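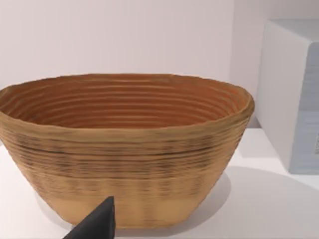

Fig. 1. The basket on the simulated countertop, with one gripper finger at lower left.

Can a robot tidy up a kitchen counter yet? That's what I wanted to find out for my spring project, mostly because I hate doing it myself (ask my roommates!). My partner Reshma Engelbrecht and I worked entirely in simulation, since our lab's real arm is booked solid through May and neither of us wanted to be the one to break it.

We called our controller Bututard, which started as a typo and stuck. The job sounded easy when we wrote the proposal: go to an item, pick it up, put it down where it belongs. Then we started planning grasps and I had to think about stuff I never think about, like where on a basket you'd even hold it. The walls flare out and the rim is wavy, so a grip that makes sense at one spot might be a bad idea a few inches over. My hands just sort that out on their own.

We ran 315 trials over 3 weeks and wrote a note for each one. Getting near the item was the part I liked watching. Bututard is pretty good at it, and it slows way down for the last little bit.
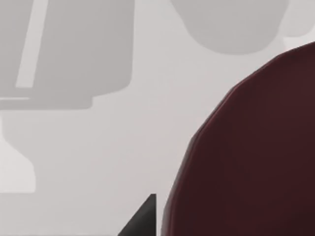
Fig. 2. Fingertip close beside a maroon object, with a narrow gap between them.

Closing the fingers was where most of our grief came from. We lost over 20 trials in one afternoon to a sign error (mine, sorry Reshma), and after we fixed that, round things still slid away more than I'd hoped. Chidubem Igwe from the other section suggested coming in slower and from straight above, and that did help with jars, but it made every trial drag on so long that I did my calculus homework while it ran. 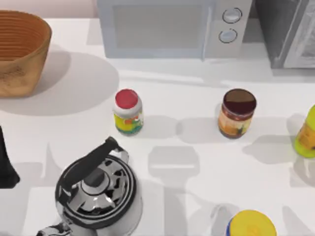

So would I let it do my counter? For jars, maybe. For everything else I'd say not yet, and the trouble is that a real counter is never only jars. Ours has a kettle with a thick handle arching right over the lid, and a person just grabs that handle, but a planner that always comes down from the top has to be told that the knob in the middle isn't the best thing to go for. The shiny metal worries me too, and I'd want to test that with a real camera before promising anybody anything.

If we get 2 more weeks in the fall, I want to try a separate grasp rule for things with handles, and Reshma wants to redo the approach speeds. Thanks to Vignesh Pinto for reading our draft and for letting us hog the good workstation.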